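Winter squash soup, what are you adding?

ratholm_kitchen
30 Dec 2024
Roasted two kabochas last night and oh my gosh, the soup! I put in ginger and a spoonful of miso — so good.
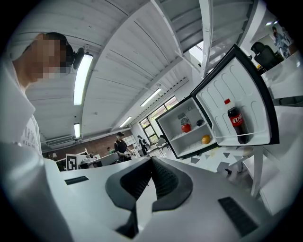 dgajewski
Miso in squash soup is too salty for me. I'd go with apple and a long roast, 60 minutes at least. And if you've never made soup from scratch, take the word on that white T-shirt, BEGIN, and get chopping!

jomine
Sorry, 60 is mush! Mine are perfect at 40. Yes to the apple though!!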